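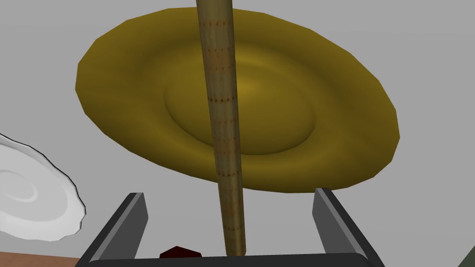 Long thin things are the worst to hold in simulation. A mug or a box forgives you, but a stick pinned between two parallel fingers shows up every lazy setting in your scene file, usually by buzzing like a bee and then shooting off toward the ceiling. I've now set up the same Wundalix cell three times on three different computers (don't ask), so I finally wrote down the order I do things in. It's for one arm, one two-finger gripper, a wrist camera and a tabletop with some clutter on it. We call the cell Kamata.

Last checked 21/04/2021 on a fresh install.

## Before you load any props

Start with the arm and the gripper alone. I know, it's boring, and you want your plates and your stick in there! But if the fingers aren't right on their own, you'll spend an evening blaming the stick.

1. Open the cell with the props folder switched off.
2. Send the arm home and let it sit for 3,000 steps.
3. Watch the two finger joint values. They should settle and then stay put. If they creep, raise the joint damping a little and go again.
4. Close the gripper on nothing, open it, close it again. Both fingers should move by the same amount. If one lags, look for a missing mimic joint in the gripper file.

Number 4 got me on the second install. The left finger was doing all the work and the right one was just standing there, and with a wide object you'd never notice.

## Collision shapes

Every prop has two shapes, the one you see and the one the physics sees. The stick I use has a nice wood-grain texture with rings of little dots all the way up, and none of that matters to the solver. For a long time mine had a collision shape made from the visual mesh, and the contact points jumped around between steps as the fingers squeezed. Swap it for a simple tapered shape with clean sides. Mine went from jittery to calm in one edit.

Plates are the opposite problem. If you let the importer wrap a plate in a convex hull, it fills in the dish, and anything you try to rest in there floats on an invisible lid. Split the plate into pieces – a ring for the rim and a disc for the middle is plenty. Looking a bit polygonal around the rim is fine, by the way. I stopped chasing smooth rims ages ago and the scene loads much faster.

Turn on the collision overlay and orbit all the way around each prop before you move on. Underneath too!

## Setting the grip

Now bring in the stick by itself.

- Set the finger pads to a higher friction than the palm. If the whole gripper shares one material, give the pads their own.
- Turn on torsional friction for the pads. Without it the stick can pivot between the fingers like a propeller.
- Start your grip force low and step up. I ended at 410 in the Lultetti gripper file, which is in that file's own units, so please don't copy it into a different gripper and write me an angry email.
- Halve the time step if you still see buzzing. Only then touch the solver iterations. I use 200, and going higher just made everything slow.

Isamu Honda, who wrote the first version of our gripper file, taught me to check the grip with gravity turned off first. If the stick drifts or spins with no gravity, your contacts are pushing unevenly, and more force will only make it worse. Turn gravity back on once it holds still.
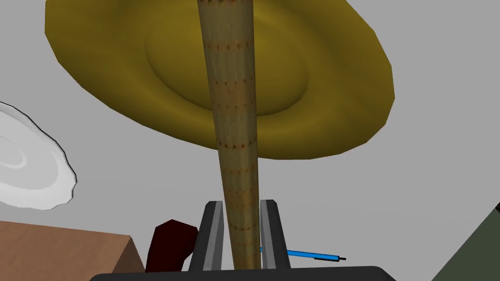 ## Aiming the wrist camera

Our camera is fixed to the wrist and looks out past the palm, so the fingers are in view the whole time. I like to keep both fingers and a thin strip of the palm along the bottom of the picture. It costs you some view, but you get a free check that the camera hasn't moved relative to the hand.

Two things to set:

**Near clipping.** Too large and the palm vanishes, or you see straight through a finger. Bring it in until the palm is solid again.

**Field of view.** Wide enough to keep the props on either side partly visible. A long object pointing away from the hand will still run out of the top, and I've made my peace with that.

Leave the background plain gray while you're setting up. Wallpaper and floor textures can come later, and a flat background makes it very easy to spot a prop hanging where you didn't put it.

## Save it properly

Save the cell, the gripper file and the random seed together. My working seed is 1,212, and when something odd happens I go back to it and run the stick alone again before changing anything else. Name the copy with your initials or a nickname. Mine all start with Isa, so if you find an Isa file in the shared folder, copy it and edit the copy, please.

Then switch the rest of the props on, one at a time, with a short run after each. If the buzzing comes back, the last thing you added is the first place to look.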